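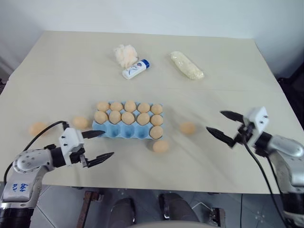

Storby 基金的各位好：

先报个数吧，省得你们翻到最后才看到。《Drodska 歌迷口述与小报档案》这个项目，计划整理500份材料，到今天（2025年1月14日）为止已经录入492份，还差的几份我都知道在哪儿，也知道为什么卡住，后面细说。广播短节目计划做60集，全部录完了，剪好的还没有那么多，这个也放在后面说。

上一份报告写得像个公文，我自己回头看都看不下去，所以这次换个写法，想到哪儿写到哪儿，该有的内容都会有。

## 这一阶段都干了什么

你们应该还记得，申请书里我写的是“记录一支流行组合从走红到闹翻，歌迷和八卦小报各自怎么讲这件事”。当时评审意见里有一句，说担心做出来变成一本绯闻大全。这句话我贴在显示器边上了，每次材料录到兴奋的时候就抬头看一眼。Drodska 的绯闻真的太多了！两位主唱当年谁先退的群、谁没去谁的婚礼、谁在颁奖礼后台把花摔了，光是“摔花”这一件事，我手里就有好几个版本，有的说是玫瑰，有的说是别人送错的一束康乃馨，还有一份小报言之凿凿，说根本没有花，摔的是话筒。

后来我的处理办法是，不去判断谁对，把每个版本的出处、登出来的时间、后来有没有更正都列在一起。读的人自己看着看着就明白了，一条传闻每转一手就胖一圈。比如最早那篇只写了“两人没有合影”，过了一周变成“两人拒绝合影”，再过一阵子就成了“两人已经多年不说话”。中间并没有任何新的采访。这一组对照我个人最喜欢，做成了一个单独的页面，试读的人反应也最好，有位老歌迷看完写信来，说她当年就是因为那篇“多年不说话”哭了一晚上，还把海报撕了，现在想把海报找回来。

口述部分比我想的慢。歌迷们非常愿意聊，一聊就收不住，常常是说好了谈演唱会，最后谈到了自己的高考、搬家、离婚。我一开始还老想往回拽，拽了几次发现拽回来的内容干巴巴的，索性就不拽了。录音长了很多，整理起来费劲，可是好东西都在那些岔开的地方。有一位讲她怎么瞒着家里坐夜车去 Grisberg 看露天场，到了才知道演出改到第二天，就在车站坐了一夜，跟旁边几个同样傻等的姑娘分一副耳机听歌。那几个人到现在每年还聚一次，聚的时候倒是很少再放 Drodska 的歌了，她们说听腻了（这话我原样留在节目里了）。

还有一块申请书里没写，是做着做着冒出来的，就是歌迷内部的吵架。组合散了以后，歌迷跟着分成了两边，两边各有各的论坛，各有各的禁词。我把两边的版规都收了，放在一起读特别有意思，措辞几乎一模一样，都说自己是“最理性的”，都说对面是“被媒体带跑的”。我想在正式页面里给它留一个栏目，不额外花钱，如果你们觉得偏题，请告诉我，我就只放在附录里。

## 短节目

60集都录完了，每一集都不长，适合做饭的时候听。剪辑用的是原来的流程，粗剪、听一遍、放两天、再听一遍。放两天这一步我坚持不省，当天晚上觉得妙极了的笑话，隔两天再听，有时候脸都红，赶紧剪掉。

开头的几集偏吵，配乐压过了人声，有听众提了意见，已经重新混过，旧文件也替换了。中段讲唱片公司的那几集最难做。Vörös 是当年给他们发片的厂牌，我写信去要宣传稿的使用许可，对方回信很客气，说宣传稿可以引用，内部通信一律不行。这个我完全理解，所以凡是来路像内部通信的东西，节目里一句都没用，哪怕网上早就传遍了。有一集因此短了一大截，我补了一段歌迷自己写的唱片短评进去，写得比当年的专业乐评还刻薄，效果意外地好。

另外要说一下“家里人”的问题。其中一位主唱的母亲，前些年在一个地方台节目里说过女儿几句重话，后来又去做过挺和解的表态，小报拿着前后两段来回炒，每次歌手有点新动静就翻出来再炒一轮。我犹豫了很久要不要收。最后收了公开播出的部分，没有去联系家属，也没有在标题里用“决裂”“反目”这类词。项目做的是报道怎么变形，人家母女现在关系怎么样，我不知道，也不该由我来猜。

## 卡住的地方

第一，剩下没录入的材料。大部分是同一份歌迷刊物的后几期，藏家住在 Grisberg 郊外，愿意借，但不愿意寄，说以前寄丢过一本，心疼到现在。我得自己跑一趟，带着扫描仪去他家里扫。本来约在月初，大雪封了路，就往后挪了。差旅预算里有这笔钱，不用追加。

第二，版权。小报的版面扫描件，我现在只在后台存着，公开页面放的是文字摘要和出处。有两家报社早就不在了，权利归谁都问不清楚，问了一圈，每个人都让我去问下一个人。我的打算是这部分先不公开图像，只公开目录，等有人认领了再说。你们那边如果有熟悉这类情况的法务同事，能让我请教半小时就太感谢了。

第三，我自己的问题，年底那阵子排得太满。口述整理和剪辑撞在了一起，结果两头都拖。原定上个月交的文字稿晚了，我在邮件里跟你们说过，再在报告里认一次。从这个月起我把两件事错开，上午只整理文字，下午只剪声音，试了几天，人比较不容易疯。

## 钱

详细的表在附件里，我只说有变化的。转写费用比预算高，原因就是前面讲的，大家太能聊。相应地，设备租赁那一项省下来了，录音机是跟电台的朋友借的，一分钱没花。两项一抵，总数没有超。还有一小笔宣传费没动，原来打算印明信片，现在想改成在节目上线那天办一场线下试听，就在当年歌迷常去的那家唱片店，店主说场地可以白用，只要我们别把他的猫放出去。用途改动需要你们书面同意，麻烦回邮件的时候带一句。

## 听众和读者怎么说

试读和试听的反馈我都存了下来，好的坏的都有。夸的话我挑一句，有人说“终于有人把我们当正常人写”。批评集中在两点：一是页面检索不好用，按年份能找，按歌名找不到，这个我已经加上了歌名索引，还在补漏；二是有人嫌我太照顾两边情绪，想看一个痛快的结论，到底谁先对不起谁。这个我没法改，材料摆在那里，当事人的说法自己都变过好几次，我要是给一个结论，不就又多了一个版本嘛。

也收到过几封骂人的信，说我收了另一边的钱。两边都有这么写的，用词也差不多，我一并存进了歌迷争论那个栏目，隐去了写信人的信息。

## 接下来

1月剩下的时间先跑 Grisberg，把那几期刊物扫回来，录入补齐。然后集中精力剪完后面的节目，同时把歌名索引核对一遍。页面正式公开前会先给你们开一个预览账号，请务必点一点那组“没有合影”的对照，看看手机上显示得对不对，我这台手机太老，字总是挤到一块儿。

需要你们回复的一共三件：歌迷争论的栏目能不能放正文，宣传费能不能改用途，法务那边能不能借我半小时。前两件比较急，唱片店那边要定日子，最好在我出发前能收到。附件里有预算表、材料目录和几集样片，样片请从讲夜车的那集听起，开头有一小段站台广播的声音，音量不用调大，后面会自己起来的。

项目负责人 敬上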